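Notes from the tasting bench, May 2023

Hello again from the back end of the cellar door, where I have been promoted (if that's the word) to writing this part of the newsletter while everyone else is out pruning or pretending to prune. I've been asked to tell you how our home winemaker evening classes went, what we poured, what we're changing, and how to get your bottles in for the August amateur show. I'll try to keep it in that order but I make no promises.

The classes

We ran the course on blending again this year, and it filled up faster than I expected. For those who missed it, the idea is simple. You bring a bottle of something you've made, we bring a few liters of sound, plain young wine, and everybody spends the evening with a measuring cylinder trying to make their own wine taste better. Most people start by adding too much. I did too, my first time. I had a thin little red from a very wet season and I tipped in so much of a big inky one that I couldn't find my own wine in the glass any more. It was delicious, and it had nothing to do with me.

So this year we made everyone begin with tiny additions. Five percent, taste, write it down, then ten. It's slow and there's a lot of rinsing, but the notes people took home were so much better! One table found that a splash of a tart white perked up their heavy red beautifully, and they argued for the rest of the night over whether that was allowed. It is, by the way, at least in our show, as long as you enter it in the blends class and tell us what's in it.

The session on faults was the popular one, as always. I think people like being given permission to say a wine smells bad. We spiked a neutral white with a handful of the usual suspects - vinegar, nail polish, wet cardboard, struck match, old apple - and passed it along the tables. I've been sniffing these kits for years and I still mix up the apple and the nutty one when I'm tired. Interestingly, a few people couldn't smell the wet cardboard at all. If that's you, don't worry about it, but do sit next to someone who can when you're deciding whether to pour a bottle for company.

What we poured

The Grerker white was the surprise of the season for me. I'd had it down as a pleasant porch wine, the kind you open while you're looking for something else, and then we put it in the blind lineup and it came out on top with both groups. It has a lovely salty finish and a bit of lemon pith, and it was the cheapest bottle on the table by a good margin. I bought some for myself the next morning, before this newsletter could go out and spoil my chances.

The Zamik red split the room. Half the class loved how smoky it was and the other half wanted to know what had happened to the fruit. I'm in the middle. With food I'd happily drink it, and without food I get bored halfway down the glass. We tried it again after two hours in a decanter and it was a good deal friendlier, so if you have one at home, open it before you start cooking.

And then the Říha, which I saved for the last night. It's a late-picked white with just enough sweetness to make you wonder if it's sweet. I love this style and I have a hard time getting anyone to order it. People hear "off-dry" and think of the stuff their aunt served. Try it with a spicy noodle dish, or with a salty blue cheese, and then write and tell me I'm wrong.

Glasses, and why mine used to smell

I had a few questions after class on looking after glasses, so I'm going to ramble on it for a paragraph. If your wine smells dusty or a bit like a closet, pour it into a different glass before you blame the wine. Glasses stored upside down on a shelf trap whatever the shelf smells like. Glasses stored in a cardboard box smell like a cardboard box. I rinse mine in hot water with hardly any soap, let them drip, then polish them with a soft cloth while they're still a little warm. Wash your cloths without fabric softener! It leaves a film on the glass, it kills the bubbles in anything sparkling, and the perfume hangs around for ages. And hold the glass by the bowl when you polish, never by the base while you twist the rim. I've snapped more than one stem that way and I have the scar on my thumb to prove it.

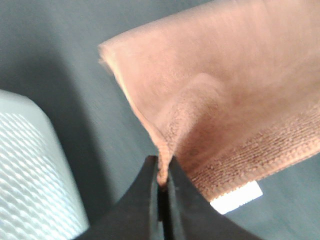

Getting your bottles into the August show

Right, the important part. The amateur show is on again in August, in the long room at Ruketach, same as last year. We had 134 entries last time, which was plenty for the space, and I'd love to see a few more in the fruit wine and sparkling classes in particular. Last year those two looked a bit lonely next to the reds.

You can put in as many wines as you like, but only one per class. Each entry needs two bottles, full size, with plain labels. By plain I mean plain. No winery name, no drawing of your dog, no clever capsule. The judges taste blind and we'd have to soak off anything that gives you away, and I am the one who does the soaking. We'll give you an entry number when you register, and that number goes on the label along with the class and the vintage.

If you make your wine with a friend, enter it under both names. We had a small muddle over this last year and I'd rather not go through it again.

Things the judges wrote on the score sheets

I went back through the sheets over the winter with a pot of coffee, and the same few comments kept turning up. I'm passing them on in case they help you between now and bottling.

The most common one was "needs time." A lot of us are in too much of a hurry. I understand it, you've waited months and you want to show somebody, but a red that went into bottle three weeks before the show is going to taste knocked around and sulky. If you can bottle now, do it now. If you can't, consider holding that wine back for next year and sending in an older one.

The next was oxidation, nearly always in whites, and nearly always from too much air in the container. If you've got a big jug that's two-thirds full, move the wine to smaller ones and fill them right up to the neck. I keep a silly collection of odd-sized bottles under the stairs for this and I've used every one of them. Top up with something similar if you're short. A cup of decent bought white in a jug of your own will do far less harm than a month under a big pocket of air.

Then there was oak. Oh, the oak. Chips are cheap and they work quickly, and it's very easy to leave them in for a week too long because you were busy. Taste every few days, and pull them out a bit before you think it's ready. One sheet just said "pencil sharpener," underlined. I won't say whose wine that was, but I've cut back a lot on my chips.

On the happy side, the judges were really kind about the rosés. Fresh, clean, good color, nicely balanced. Several of them said they'd have been pleased to pay for those wines, and I noticed that the leftovers of that class were gone before I got anywhere near the table.

A word for anyone thinking of judging

Every year somebody asks me how you get to be on the other side of the table. Our show takes on a few associate judges, who taste alongside the regular ones and score everything, but whose scores don't count toward the medals. It's a great way to learn and it's also hard work. By the fortieth young red your gums feel like a doormat. You spit everything, you eat a lot of dry crackers, and you find out quickly which of your opinions you can defend out loud.

You don't need a certificate. What we look for is someone who tastes widely, writes notes that other people can use, and can change their mind without sulking. If you always find that your favorite is the one everybody else disliked, that's fine too, so long as you can say why. Skip the perfume and aftershave on the day, skip the strong coffee that morning if you can bear it, and please eat a proper breakfast.

Odds and ends

The cellar log has now reached 963 bottles, and I have it on paper as well as on the computer after what happened to the old spreadsheet. If you've borrowed a book from the shelf by the door, could it please come home? The one on sparkling wine has been gone so long I've forgotten what color the cover is.

We've also got over 710 empty bottles, washed and stacked, free to anyone who is entering the show. Mostly green, some clear, all the standard shape. Bring your own boxes and take what you need. The clear ones are handy for rosé, but keep them somewhere dark, as light will spoil a pale wine in a clear bottle quicker than you'd think.

I'm hoping to do an extra evening on sparkling before the show, with a bit of practical riddling and disgorging out in the yard where it doesn't matter how much foam goes over the ground. Wear old shoes. If you're keen, put your name on the sheet at the counter or reply to this email, and tell me whether you've got a batch of your own under way or would like to practice on mine.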